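Bottles, bins and a lot of patience
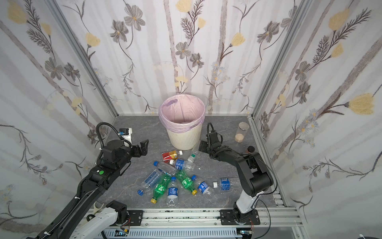

Ten bottles down, bin ready, both arms waiting their turn.

Hello again from the back half of the Sowerby building! Mitra asked me to write a bit for the newsletter about what we've been up to since February, and the short answer is: tidying up, over and over, very slowly.

We're collecting examples for the Bosto project, where the two arms learn to clear plastic bottles off the floor and drop them in a bin. One of us steers the arms by hand through the whole job, the system records every movement along with the camera view, and then we scatter the bottles and go again. Each go takes over 90 seconds when I'm driving. Kourosh is much quicker, but he does like to fling things a bit, and Yasmine has been firm that flung bottles don't go in the training set (sorry, Kourosh).

The heap in the middle is my favourite bit. I like to have the two green ones with yellow caps lying at awkward angles, and a mix of labels and bare plastic — the clear bottles are the ones the last version kept missing, so we're giving it plenty of those. We change the wallpaper now and then too, so that it doesn't learn to rely on one background. The flowery one was my choice and I'm standing by it.

We got through 11 good runs on Sunday before the left gripper needed a rest and so did I. Mistakes get kept if the driver recovers properly, by the way. A dropped bottle picked up again is useful, so please don't stop the recording the moment something slips!

If you'd like a go at driving, Yasaman keeps the sign-up sheet. You'll need to do 2 practice runs first, and bring a drink with you. Empties welcome, especially odd shapes.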